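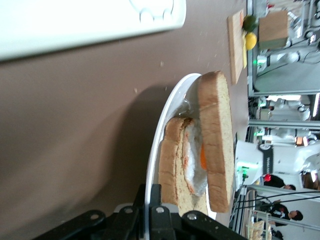
Egg sandwich, lid half off. Lemon and lime still waiting for a job.

I have been promising Trudy the egg sandwich post since before we moved, so Trudy, this one's yours. Put the kettle on.

I'm fussy about a fried egg sandwich in a way I'm not fussy about much else. My mum did hers in soft white bread with the egg turned over and cooked until you could have soled a shoe with it, and I ate them happily for years. Then I shared a house with Jasmina, who did hers in a properly hot pan with far too much oil, and that was me converted. Brown frilly edges, orange yolk, toast with a bit of chew to it. I've never gone back (sorry, Mum).

So, bread first. I buy a white loaf from the bakery on Bramwell Road, the one with the queue, and it's best on the second day when it's dried out a touch. Two slices, not too thick. I toast them a shade darker than I'd have for jam, as the egg softens everything up again.

Then the egg. Get the pan hotter than feels sensible, add a good glug of oil, crack the egg in from low down and leave it alone! I used to poke at mine. Tilt the pan and spoon a bit of the hot oil over the white near the yolk, where it stays wobbly, and then it's done. It takes me almost 2 minutes on our hob, though the old cooker in Nudley was much quicker and I ruined a fair few there.

Chilli sauce goes on the bread before the egg, just a thin scrape. Béla thinks it should go on top and we have had this conversation more often than is healthy. On top it slides off and goes down your sleeve.

I like the egg on the bottom slice with the other one propped up next to it until I'm ready to eat. If you clap the lid on straight away the steam makes the toast go limp – and I've gone to all that trouble with the toast.

As for the citrus, I had big ideas about a quick salad on the side, cucumber and red onion with lime squeezed over. It's lovely with egg, that, really sharp and fresh. Si-eun gave me the idea and hers has sesame oil in it as well, and a pinch of sugar. I'll write it up properly once I've got the amounts sorted out, as mine keeps coming out either too sour or swimming in dressing.

I worked out the eggs came to 79p for the pair in last week's shop, which seems a lot to me, but it's still a cheap lunch and I'd take it over most things you can buy in a packet.

Next up is the plum cake, if there are any plums left by the weekend. Kornél has been at the bowl again.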